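3. Widows, Wardship, and the Keeping of the Jerodby Dower

3.1 The terms of the settlement

When the last lord of Jerodby died without a surviving son, his lands passed into the hands of guardians acting for his two daughters. His widow, styled in the records simply as the lady of Pastuden, was entitled by custom to one third of the income from the estate for the rest of her life. The settlement roll names the parts of the estate that were to make up her share: the mill and fishery at Pastuden, the rents of the lower town at Jerodby, and the winter pasture on the north side of the river. It does not name the manor house at Prusska, although she was already living there when the roll was drawn up and continued to do so until her death.

The omission has usually been treated as a clerical slip. Earlier accounts of the family pass over it in a sentence or place it in a footnote, and the standard pedigree shows the widow as having withdrawn from public life once her daughters were placed under guardians. The evidence discussed in this section supports a different reading. The lady of Pastuden held Prusska by an arrangement that was known to the guardians, was renewed at least once, and was paid for in grain.

3.2 The household accounts

The accounts kept at Prusska survive in a single volume of some 60 leaves, of which the first gathering is badly stained. They were compiled by at least two clerks, the second of whom wrote a smaller and more careful hand and was in the habit of repeating the previous year's total at the head of each new page. This habit allows several of the lost figures from the stained gathering to be recovered. The present study uses the transcription made by Qin, corrected against the volume itself where the readings were in doubt.

The income side of the accounts is regular. Rents from the lower town were received at midsummer and again in November, and the mill paid quarterly. The spending side is much less so. Payments to messengers are frequent in the early years and rise sharply in the year of the elder daughter's betrothal, when riders were sent to the guardians on nine occasions. Such spending is hard to square with the picture of a woman who had withdrawn from affairs. Several entries record gifts of cloth and wax to the guardians' own servants, and one records the cost of feeding a guardian's horses for a week at Prusska itself.

The grain payments appear under a separate heading, which the first clerk called "the custom of the house." Each year 50 measures of wheat were sent from the mill at Pastuden to the guardians' barn at Jerodby. No reason for the payment is given, and no similar charge is found in the accounts of the neighboring estates. The quantity never varies, even in the two years of poor harvest, when wheat had to be bought at market to make it up. A fixed yearly render of this kind, owed to the holders of the wardship and attached by name to a house, is most easily explained as rent.

Figure 1. Rendered workbench, three views.

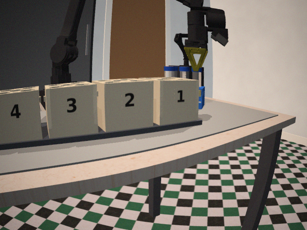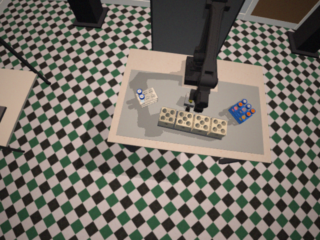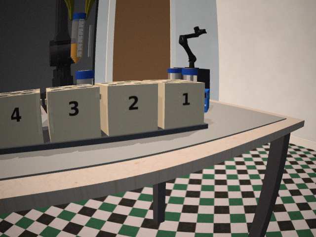

Sihan Zhong has objected, in comments on an earlier version of this section, that the word "house" in the heading could mean the family and its dependents as readily as the building, and that a customary gift of grain from a widow to her husband's heirs would have raised no eyebrows in the district. On that view the wheat tells us about the widow's duties as a mother, and her right to live at Prusska remains as uncertain as before.

The objection is a serious one. The word is used in both senses elsewhere in the volume, sometimes on the same page. Two points may be offered in reply. The first is that the second clerk, on taking over the accounts, changed the heading to "for the house and its garden." A garden belongs to a building and can hardly belong to a line of descent. The second is that the payment stops in the quarter of the widow's death, and the guardians' barn book for Jerodby records no further wheat from Pastuden in the following year, although the mill was still working and the daughters were still living. A gift to the heirs might well have been continued by whoever took over the mill. A rent for the widow's own lodging would lapse with her.

3.3 The daughters' marriages

The terms of the two marriages show how far the widow's position at Prusska gave her a say in the affairs of her children. The elder daughter's marriage contract was sealed at Jerodby by the guardians alone, and her mother is mentioned only as the holder of dower lands that would one day return to the estate. The younger daughter's contract was sealed at Prusska. Her mother stands first in the list of witnesses, and the contract reserves to her the right to be consulted before any of the winter pasture was sold or let.

Lanying Yin has suggested that the change reflects the death of the senior guardian, which took place between the two marriages and left the wardship in less experienced hands. The suggestion fits the order of events. It should be added that the younger daughter had been living at Prusska for at least four years before her contract was made. The accounts show purchases of shoes and a saddle for her, together with wages for a nurse and later for a tutor. The elder daughter appears in them only as a visitor, at Easter and once during an illness.

The sum promised with the younger daughter was 4,000 silver pennies, to be paid in yearly parts. The first payment came from the guardians. The next two were made from the rents of the lower town and therefore out of the widow's own share, a matter to which the clerk drew attention by writing the word "lent" beside each entry. Neither loan is recorded as repaid. After the widow's death the younger daughter's husband brought a claim against the guardians for both amounts, and it is in the papers of that claim that the earliest known copy of the settlement roll is found, with a line added in the margin, in a later hand, assigning to the lady of Pastuden "the dwelling at Prusska for her life."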